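Nachrufe und Todesmeldungen aus der Filmpresse, Version 3

Hallo und willkommen im Datensatz! Ich sammle Meldungen über verstorbene Leute vom Film, also Schauspielerinnen, Kameraleute, Komponisten, auch mal die Großtante eines Stars, wenn eine Unterhaltungsseite darüber geschrieben hat. Angefangen hat das als Ordner auf meinem Rechner, inzwischen liegt alles bei Tilleck und wird sogar benutzt (hallo Silvana Leite, danke für die vielen Fehlermeldungen!).

Was drin ist

333 Meldungen auf Deutsch, Englisch und Urdu, jede als eigene Textdatei. Dazu die Tabelle meldungen.csv mit den Spalten id, sprache, beruf, alter, todesursache_genannt, quelle_art und zitat_angehoerige. Die urdusprachigen Texte hat Ghazala Virk ausgesucht und gegengelesen, bei den englischen war Talha Awan dabei. Die deutschen sind von mir, Beschwerden also bitte an mich.

Wie ich ausgezeichnet habe

Das Alter steht nur drin, wenn es im Text steht. Ich rechne nichts aus Geburtsjahren aus, das ging in Version 2 bei 20 Einträgen schief und war mir ziemlich peinlich. Bei quelle_art gibt es familie, agentur, andere_zeitung und unklar. Unklar kommt leider oft vor, viele Seiten schreiben einfach voneinander ab und lassen dann den Urheber weg.

Mehrere Meldungen zum selben Todesfall bleiben alle drin, sie hängen über die Spalte fall_id zusammen. Wer nur eine pro Fall will, nimmt die mit dem Wert 1 bei erste_meldung.
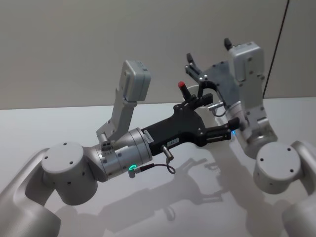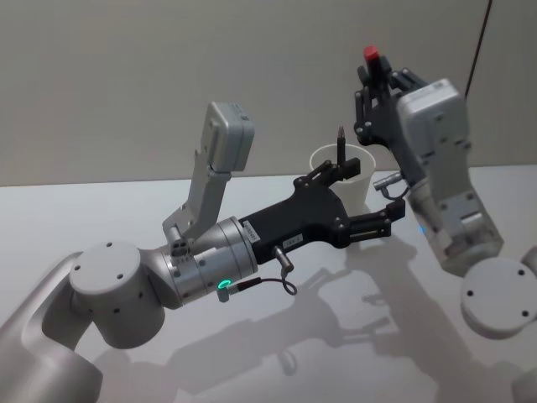 Am meisten Arbeit steckt in der Spalte zitat_angehoerige. Da geht es darum, ob jemand aus der Familie wirklich selbst spricht oder ob die Redaktion nur so tut, und Mehwish Rana und ich haben uns darüber wochenlang Mails geschrieben. Am Ende haben wir 50 Texte unabhängig voneinander ausgezeichnet und dann verglichen. Die beiden Spalten stehen in vergleich.csv nebeneinander, wie die zwei silbergrauen Arme über der weißen Tischplatte, eine links, eine rechts, und wo sie sich widersprechen, steht in der dritten ein Fragezeichen. Die Fragezeichen habe ich dringelassen, damit ihr selbst entscheiden könnt!

Was noch fehlt

Meldungen aus dem Regionalfernsehen, da hat Asif Tanoli Material versprochen. Und die Umlaute in den älteren Dateien sind teils kaputt, das mache ich im Januar.

Nutzung

Für Forschung und Unterricht gern, bitte mit Hinweis auf Tilleck. Wenn Angehörige möchten, dass ein Text verschwindet, nehme ich ihn raus, eine kurze Mail mit der id reicht.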